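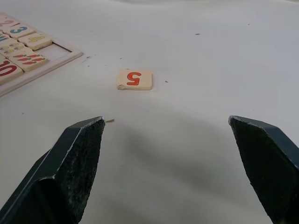

News > Community > Toys and games

We use cookies to keep this site working and to see which pages people read. Accept all | Manage settings

Number puzzles are the big hit at Nostden toy library

Monday, August 24, 2020

If you have walked past the Nostden toy library lately and wondered what all the happy muttering was, it was people doing number puzzles. Since the doors opened again this summer the little wooden tile trays have gone out more often than anything else on the shelves, train sets included, and there is now a waiting list for the most popular ones!

The idea could hardly be simpler. Each puzzle is a shallow wooden tray with a raised rim and a set of square tiles that sit inside it in a grid. Some tiles have a numeral printed on them in a bright colour, others have little groups of things to count, and the job is to get the right ones next to each other. A three-year-old can enjoy just posting the tiles in and out. A child starting school can match the 5 to its picture and feel very grown up indeed, and we have seen more than one grandparent carry on with the puzzle long after the child had wandered off to the dressing-up box.

Part of the charm is in the tiles themselves. They are chunky enough for small hands, the corners are slightly rounded, and they make a lovely clack when you tip them out on a table. They also teach something without making a fuss about it. A loose tile has no right way up until you decide on one, so children turn it this way and that, look at it from across the table, and work out for themselves that an upside-down 5 is still a 5. (The 6 causes a good deal more argument, as you might expect.)

The library now has some 100 puzzles of all kinds, thanks to a big box passed on by the Kyriakidis bakery, where they used to keep a few trays in the corner for customers' children. Several of those are number trays and they have been checked, wiped down and given a label on the back. Two were short of a tile, and a kind reader has offered to cut and paint replacements, so those should be on the shelf before long.

Every Saturday morning there is also a puzzle table, set up near the window with plenty of space between chairs. Families can book a slot of half an hour and try a tray before taking it home. It has been a joy to see, especially the quiet that falls when somebody is hunting for the last piece and everyone else is trying very hard not to point at it. Ninetti, the café next door, is doing drinks to take away for grown-ups who are waiting.

A few practical bits. Puzzles can be borrowed for 2 weeks, and you can renew once if there is no one on the list. Please count the tiles back into the tray before you return it, and have a look under the sofa if you come up short. Returned puzzles are put to one side for 7 days before they go out again, so do be patient if the one you want is showing as in but can't be lent yet.

If your family is getting hooked, there is more on the way. A set of letter trays is on order from the toy shop Dato, and there are plans for a puzzle swap in December, when anyone can bring a complete puzzle they have finished with and go home with a different one. Wooden, cardboard, easy or fiendish, all are welcome as long as the pieces are there.

Slots for the Saturday table can be booked at the library desk or by phone during opening hours.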